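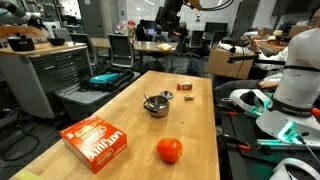 Práctica 2. Comparar pinzas sin engañarse

Apuntes de Esperanza Llorente. Grupo de tarde, septiembre.

Los fabricantes publican una tasa de éxito y casi nunca dicen sobre qué objetos. La hoja de la Baltier promete mucho; la de la Prata, más todavía. Ninguna de las dos explica si el operador recolocaba la pieza tras un fallo, así que de momento esas cifras valen poco.

Trabajaremos con el brazo Franka y objetos de cocina sobre la mesa de madera: una caja de galletas saladas, un tomate, un cazo de acero inoxidable con su tapa. Son difíciles por motivos distintos. El tomate es redondo y se estropea si la fuerza está mal puesta. La tapa, apoyada en plano, solo ofrece el pomo. El cazo brilla, y a las cámaras de profundidad los reflejos les sientan fatal — conviene mirar la nube de puntos antes de culpar a la pinza.

Protocolo

1. Fijad la fuerza de cierre y no la toquéis entre pinzas. Si una necesita otro valor, se anota como condición aparte.
2. 15 intentos por objeto y pinza. Con 5 no se distingue nada, aunque Adel Lahlou siga defendiendo lo contrario.
3. Éxito: objeto levantado y sostenido 2 segundos. «Casi» es fallo.
4. Mismo controlador para todo. El de Plunell suaviza la trayectoria por su cuenta y favorece a la pinza más lenta.
5. Apuntad quién coloca los objetos. Con la práctica, uno acaba poniéndolos donde al robot le conviene.

Sobre los datos de Kakholm

El curso pasado reunimos 232 agarres y salió ganadora la Baltier. No me fío: la caja se presentó siempre con la misma orientación y la tapa se retiró a mitad de la serie. Usadlos para probar los scripts, nunca como referencia.

Entrega: tabla completa, fallos incluidos, y un párrafo sobre qué resultado os haría cambiar de opinión. Las tablas sin fallos se devuelven.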